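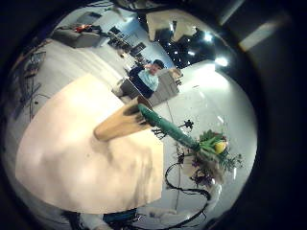

Edit Veres wrote to us to say that her grandson wants a robot that tidies his bedroom, that he is sure he can build one by the end of August, and would we please tell him how.

Home Make Nature Space Ask Us Grown-ups

Can you build a robot hand that tidies up?

Well, you can build a robot hand. People do it at home, and in shared workshops where everyone pays a bit towards the tools. The tidying up is where I start to frown.

I spent a long time at Trurkanus, a shared workshop in Ernness where a small group is building arms with soft fingers. They call the project Drestska. I went in with a notebook full of doubts and I came out with most of them still in it. But I learned a lot about how a robot hand works, and some of it will be useful if you want to try making one.

What is a robot hand for?

Look at your own hand. Pick up a pencil. Now pick up a grape. You did not have to think very hard about either, and you probably didn't squash the grape.

A robot has no idea what a grape is. It has motors, which turn. It has parts joined to the motors, which move when the motors turn. And it has a computer program, which is a list of instructions somebody wrote, or a set of habits the computer picked up from practice. If the instructions say "close the fingers", the fingers close. Grape, pencil or nothing at all, it makes no difference, unless someone has given the robot a way to tell.

When you hear that a robot "knows" how to do something, ask what it does when the thing is moved to the other side of the table. I ask this every time. People sigh, but they usually answer.

Why make the fingers soft?

The first robot hands I ever saw were hard metal pincers, like the grabber in an arcade machine. They are fine for a box. Give them a lemon and the lemon tends to shoot out sideways.

Soft fingers bend a bit around whatever they are holding. Your fingers do the same. Press your fingertip on the table and watch the skin go flat. There is more skin touching the table when you press, so your grip is better. Padding on a robot finger works in much the same way.

A finger also needs joints, because a straight stick can only poke. You have three joints in each finger and two in your thumb. A robot finger may have more or fewer. It is often built as a row of short pieces, each one able to tilt against the next, so that the whole row can curl.

The people at Trurkanus told me that soft fingers are "safer". I wrote that down and put a question mark beside it. A soft finger is kinder if it bumps you, yes. The arm behind the finger still has motors in it, and a motor can push hard whatever is stuck on the end. So their rule is that the power goes off before anybody reaches in. I'd like it to be your rule as well.

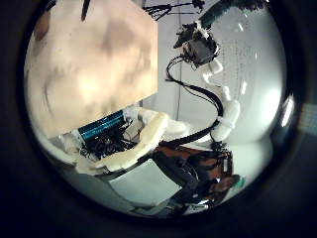

Then there are the wires. Every motor needs electricity, and it also needs messages telling it when to turn and how far. Sensors need wires too. A sensor is a part that measures something, such as how hard a finger is pressing, and sends the answer back to the computer.

Wires are the boring bit of building a robot and they cause a huge amount of the trouble. An arm bends, so its wires have to bend with it. Too short, and they pull tight and come loose. Too long, and they loop about and catch on things. On one of the evenings I was there, an arm stopped working and everybody blamed the program. They read through it for ages. It was a plug that had come half out.

If you are making something at home, check the plugs first. Then check them again.

How does it see?

You have two eyes in your head and you can turn your head. A robot can have a camera almost anywhere, even on its wrist, looking out past its own fingers. Some of these cameras use a very wide lens called a fisheye. It takes in nearly everything in front of it at once, and it bends straight lines into curves while it does so. A table edge comes out like a banana.

To you, a bent picture of a table is still a table. You have been looking at tables all your life. A computer gets a great many tiny coloured dots, and somebody has to help it work out which dots belong to the table, which belong to a cup and which are only a shiny patch where the lamp is reflecting. Shiny patches are a real nuisance. So are shadows.

I was told that the program had "learned to see cups". I asked if it would still know a cup that was lying down. There was a pause, and then somebody said they would have to get back to me.

Is it any good?

Some days. I wanted to be fair, so I asked for the job they were proudest of, which was picking up a plastic bowl and putting it down in a different place.

It took 20 seconds. I can do it in one. The second time, the arm did it again, very neatly, and I was a little bit impressed – I admit that. Then I slid the bowl over by the width of my hand, and the fingers closed on air.

Their arm is set up to lift things that weigh 300 grams or less. A tin of beans is too heavy for it. A sock would be fine. A sock with another sock inside it, under a bed, behind a box of felt tips, is a different matter, and I think you can see where this is going for the bedroom plan.

The builders don't pretend otherwise, to give them their due. It was a shop in town called Matić, where they buy screws and bits of foam, that had put up a sign in the window saying ROBOT HELPERS ARE COMING. I went in and asked when. The man at the till said he didn't know, he only did the sign.

How to look at a robot video

You have probably seen films online of robots folding shirts or cooking dinner. Some are real and very clever. Before you believe one, try these questions.

Has it been speeded up? Watch a clock, or a person walking past in the background. If they are zooming along, so is the robot.

Is a person steering? Lots of robots are moved by someone with controls, sitting out of sight. It is a perfectly good way to work, and robots can be taught like that, but the robot isn't deciding things by itself.

How often did it go wrong? A film shows you the go they chose to keep. Perhaps it was the first. Perhaps it was the last of a very long afternoon.

What happens if you move the cup?

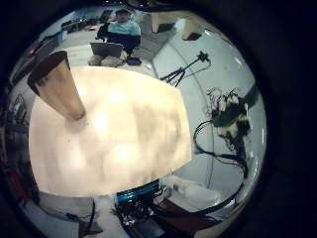
Try it: a finger made of straws

You don't need a motor for your first robot finger. If you are eight or older you can probably do this by yourself, apart from the snipping, which is fiddly and may need a grown-up with small scissors.

You will need a wide paper straw, a piece of string longer than the straw, sticky tape, and some foam or cotton wool.

1. Lay the straw flat. Along one side only, snip three small V-shaped notches with gaps between them. Don't cut right through.

2. Thread the string down the inside of the straw. Tape one end of it firmly to the tip, on the same side as the notches.

3. Hold the bottom of the straw and pull the loose end of the string. The straw should bend at the notches and curl over. If it crumples instead, the notches are too deep. Mine were. Start again with a new straw.

4. Tape some foam or cotton wool to the pieces between the notches, on the side that curls inwards. Leave the notches clear or it won't bend.

5. Try hooking up something light, like a paper ring. Then take the padding off and try again. Does the padding help? I found it helped with some things and got in the way with others, so please don't take my word for it.

In this finger, your arm is the motor and the string does the job of a tendon. You have tendons as well. Wiggle your fingers and look at the back of your hand, and you may see them moving under the skin.

Two straw fingers facing each other make a pincer. Three are harder to work than two, and you will soon find you have run out of hands to pull the strings with. Real builders meet the same problem, and each motor they add needs its own wires and its own place to sit.

Back to the bedroom

So, to Edit Veres and her grandson: yes to the finger, yes to the hand if he is patient and somebody can help with the electrical parts. The group at Trurkanus spent 17 evenings on their first finger alone, and they had done this sort of thing before.

As for the tidying, I would do it by hand this August. If he does get a robot to pick up one sock, I'd like to come and watch. I shall be bringing a second sock, and I'll be putting it somewhere else.

Filed under: Make, Robots, Questions from readers

We use cookies to remember which pages you have read. Ask a grown-up before you change your cookie settings. Accept Manage choices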